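Friday is porridge-pot day in our house, and if you've been reading along for a while you'll know I make a big batch of oats and eat them until I can't look at them anymore! A few of you asked how I keep them from going gluey, so I thought I'd share what works for me (and for my friend Maricel Tan, who got me into all this).

First, toast the dry oats in the pot until they smell nutty. I use 100 grams for two of us, with 600 ml of water, and I salt it at the start. 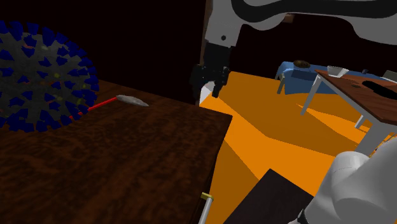

Don't stir too much, either. I used to stand there stirring through a whole podcast, bless me, and it came out like wallpaper paste every single time.

Leftovers go in a shallow dish with a splash of milk over the top, lid on, straight into the fridge.
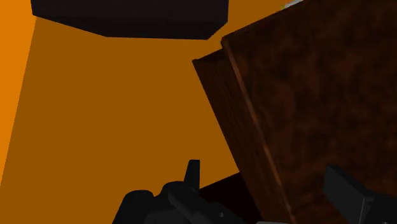 Warm them gently the next morning with a bit more milk, and mash the lumps with a fork before they get hot. Frozen berries can go in at this point too, or a grated apple if that's what you've got.
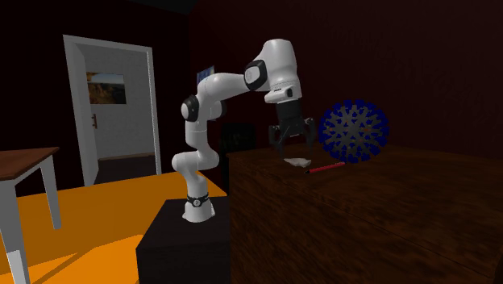
White robot arm beside a dark brown wooden table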